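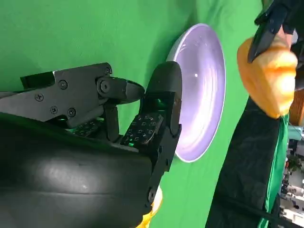 white plate, green cloth. snack table is GO

Arlo Kasprzak · 1 June 2023

1/ ok so mandarins. bought a 2 kilo net from Pralska, peeled a bunch for the snack table, have opinions. quick thread bc I have to leave in 13 min

2/ peel them right before people show up. I did 24 the night before once, in January, and they got that leathery skin. sad little things

3/ don't pick off every bit of white. takes forever and teh stripes look nice — like tiny pumpkins
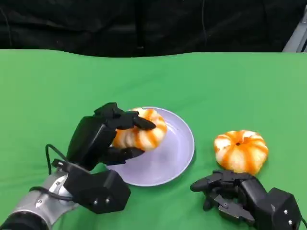

one partly on the plate, one right on the cloth. see, pumpkins

4/ cloth is the green one from Husar. washes fine at warm, no iron. wanted the cream but mandarin juice on cream, no thanks

5/ plates next
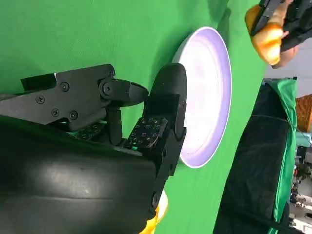
6/ PLATES
shallow ones, pale rim. Bornero, secondhand, got up to 13 of them if you count the chipped ones. orange on pale purple looks so good?? would not have guessed

7/ one fruit per plate. tried piling them up, they roll 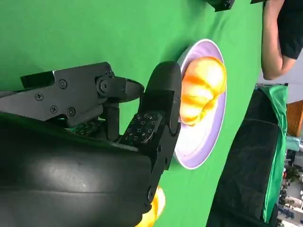
8/ anyway kids eat way more fruit when it's already peeled. same with adults tbh. put a bowl out for the pits even if the net says seedless, Pralska's are definately not

9/ ok gotta run — cinnamon version tomorrow if I remember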